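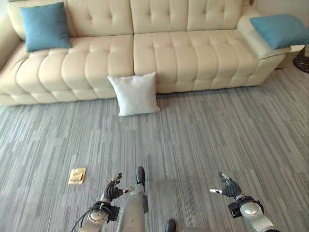
Posted in: Home & Interiors > Upholstery & Leather Care

Search the forums... Go

3 min read

Re-dyeing a leather sofa: strip the old finish or key it?

flimlow70
Cream leather, pigmented finish, deep seams. The seat fronts have gone dull and there is fine cracking along two of the seams. I have a litre of Deltov water-based colourant and the matching sealer. The leaflet says to degrease and lightly abrade. A local upholsterer told me to strip the factory finish completely. Which is it?

seamripper
Abrade only. A full strip on pigmented leather takes the resin layer off unevenly, and the new coat then shows every difference. Alcohol cleaner first, grey pad second, wipe down, leave overnight.

Harkus
Disagree in part. If the sofa has had silicone polish on it, degreasing once will not be enough and the colourant will fisheye. Put a drop of water on a cleaned patch. If it beads tightly, clean again. I would strip locally where it still beads after the third pass.

seamripper
Locally, yes. The original question was about stripping the lot.

Lại
What are you doing about the cracks? Colourant has no body and will sit in them as darker lines. Use a flexible filler, thin coats, palette knife, then 1200 paper when cured.

flimlow70
Filler was not in the kit. Does it hold in a seam that flexes every time someone sits down?

Lại
On the panel beside the seam, yes. In the stitch line itself, no. Leave the thread alone. Filler there goes hard and cuts the stitching.

oldbench16
Before any of this, check that it is leather all through. Plenty of suites have hide on the seats and coated fabric on the sides and back. Look underneath at a raw edge. The coated panels need a different primer and the colour will dry a shade off.

flimlow70
Checked on Friday. Fibrous edge on the seats, woven backing on the outside back. So that is two materials.

Harkus
Then do the seats and leave the back. It gets no wear.

oldbench16
I would do both. Fresh cream next to aged cream is obvious in daylight, even round a corner.

seamripper
Mix to the aged colour, then. A trace of yellow oxide, tested inside a fold. Mixing to the original shade is what causes the mismatch.

flimlow70
Sponge or spray for the seams?

seamripper
Sponge the first coat and push it in with a small brush. Spray the rest at low pressure - 3 thin coats, hairdryer between each. Hold the seam open with two fingers or you will get a pale line when the cushion compresses.

Lại
Sealer in satin. Gloss shows up every repair.

flimlow70
Sealer is matt. I will do a test patch under a cushion edge and report back in September, once the spare room is free to work in.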